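Jarnen builds outdoor kitchens, patio heaters and the cabinetry that goes around them. The company designs, cuts, welds and assembles its own base units and buys in burners, valves and refrigeration from outside suppliers. Work is sold through dealers and landscape contractors. A small share of each year's output goes straight to homeowners who live close enough for our own crew to do the installation.

The firm started as a repair shop for gas grills. Most of the units that came in had sound burners and failed enclosures: hinges seized, floor pans rusted through, doors out of square after a couple of winters. The first Jarnen cabinet was a replacement shell for a customer's existing grill head. It was made to the opening dimensions of that one grill and nothing else. The second was made to fit three different heads by changing a single trim piece, and that idea is still the basis of the range.

Current production is divided into two lines. Plunmont is the modular line. It consists of straight base units, corner units, sink units and appliance bays on a common height and depth, joined through the side panels with stainless bolts. Baert is the built-to-order line, used where a customer has masonry in place already or needs a run that follows a curve or a slope. Plunmont orders are filled from stock parts. Baert orders are drawn individually and approved in writing before any metal is cut.

The Plunmont catalog lists 113 parts, counting doors, panels, legs, drawer boxes, trim and fasteners sold as kits. Parts are interchangeable across model years unless the catalog says otherwise. Where a part has been revised, the old number is kept on the sheet and cross-referenced to the new one, so that a dealer holding an older price book can still place a correct order.

Frames are made from square aluminum tube, welded at the corners and ground flush where a panel has to sit against them. Panels are powder coated after bending and punching. We do not coat flat sheet and bend it afterward, as the coating thins on the outside of the bend and that is where corrosion starts. Doors are double skinned. Drawer boxes run on stainless slides with a soft stop at both ends of travel, and each slide can be removed from the front with one screwdriver.

Leveling is handled by threaded feet with a range of four inches. On pavers laid to a normal drainage fall this is enough for a run of five units. Longer runs, or runs across a step, should be discussed with us before ordering. The feet are reached from inside the cabinet through the floor panel and can be adjusted after the countertop has been set.
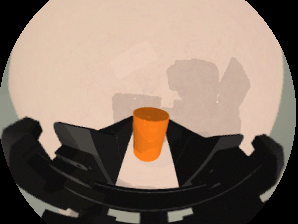

Orange cylinder between two
black gripper fingers

Ventilation is the subject we are asked about more than any other. A gas appliance in an enclosed base needs openings both low and high. Propane is heavier than air and collects at floor level, while natural gas rises. Plunmont appliance bays have punched vents in both positions as standard, and the vents must not be covered by stone cladding, planters or seating. On Baert work the vent positions are shown on the approval drawing. If the site changes between approval and delivery, the drawing has to be revised, and we will not release a gas bay against a drawing that no longer matches the site.

Clearance is the second subject. The distances in the appliance manufacturer's manual apply in every case and take priority over anything printed by us. Our cabinets are non-combustible, but that does not change what may stand behind or above them. A wood pergola, a vinyl fence or the siding of a house has to be treated as combustible unless the local inspector has agreed to something different. An insulated liner is available for grill heads whose manufacturers call for one.

We do not connect gas. Connections are made by a licensed plumber or gas fitter hired by the customer or the contractor. Each appliance bay has a removable rear panel and a knockout on either side, and the shutoff valve should be placed where it can be reached without pulling the appliance. Electrical feeds for lighting and refrigeration follow the same arrangement. The cabinet provides the route and the box location, and the electrician supplies the rest.

Countertops are a separate decision. Jarnen offers one surface of its own, sold as Grandalum, a ribbed aluminum deck that can be used bare or as the substrate under porcelain slab. It weighs much less than a cement board and plywood build-up and does not swell. Granite and poured concrete can be placed directly on the frames at the spans given in the load table. Overhangs greater than 8 inches need brackets. Customers who want a raised bar should tell us at the quotation stage, as the rear rail is a different section and cannot be changed later in the field.

Lead time for Plunmont is normally two to three weeks from a confirmed order. Baert takes longer, roughly 8 weeks from signed drawings in spring and less in the fall. June is the busiest month for deliveries, and dates for that month are given in order of deposit received. We do not charge for storing a finished order for the first month. After that, the order is shipped or moved to paid storage at the customer's choice.

Cabinets are shipped flat or assembled. Flat shipment costs less and suits rooftops, gated courtyards and sites reached by stairs. Assembly of a single base unit takes two people under an hour with hand tools. Assembled units travel on skids and need a lift gate or a forklift at the receiving end. Please inspect the packaging before signing. Damage noted on the delivery receipt is replaced without argument, and damage reported later has to go through the carrier, which is slower for everyone.

Frames and welds are guaranteed for as long as the original purchaser owns the property. Powder coat is guaranteed against peeling and blistering for 5 years inland. The coastal term is shorter and depends on the finish selected. The guarantee does not cover scratches, damage from chlorine or muriatic acid stored inside the cabinet, or staining from steel wool. Pool chemicals are the most common cause of coating claims we turn down. They should be kept in a separate building or a ventilated chest well away from any metal.

Routine care is simple. Wash panels with dish soap and water, rinse, and dry the horizontal edges. Within a mile of salt water this should be done monthly during the season. Hinges take a drop of light machine oil in spring. Before winter, empty the drawers, open the drain on any sink unit, and leave refrigerator doors ajar with the power off. A fitted cover is fine provided it is vented. A tight cover over a damp cabinet does more harm than snow.

Dealers receive training on measuring, venting and the order form. The order form is the same one used inside the shop, so a line written by a dealer is not retyped by anyone before it reaches the cutting list. Errors do still happen. The confirmation sent back to the dealer shows a plan view with every door swing marked, and we ask that it be checked against the site with a tape measure in hand.

Replacement parts are available for every cabinet Jarnen has sold, including the early repair shells, although parts for those are made singly and priced accordingly. The serial plate is inside the left door, on the hinge side. On units without doors it is on the underside of the front rail. Have the number ready when you call, along with the make and model of the appliance fitted.

Contact Jarnen | Dealer inquiries | Parts and service | Copyright Jarnen. All rights reserved. | Page revised 4 May 2019 | Back to top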